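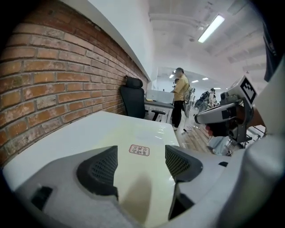
Hi Amancay,

Progress notes for October, as promised, and sorry they run a bit long (it was a busy month!).

The short version is that we're at 819 demonstrations across the five chores, and the policy can now do three of them well enough that I'd show them to a visitor. Wiping a table is the best of the bunch. Putting cups on a shelf is close behind, and sorting small parts into bins works as long as the parts don't touch each other. Folding towels is still a mess. The arm gets the first fold, then grabs two layers at once and drags the whole thing sideways, and I've watched it do that more times than I care to admit.

Most of our gain came from the handheld grippers. People pick them up fast, and a new operator is giving us usable data after 25 minutes of practice. The Bravinora group asked if we could swap recordings with them, which I'd love to do, but Zenness needs to sign off on the license first. Could you nudge them?

As for your big question, whether a store could put one of these on restocking next year: I'd say no, not alone. It's slow, and it gives up when a box is turned the wrong way. With a person nearby to fix the odd slip, maybe a single aisle at Jamow by spring.

Money is fine. We're a little under on equipment and a little over on operator hours, and I'd like to move the difference across if that's okay with you. November goes to towels, plus a second try at the touching-parts problem.

Talk soon!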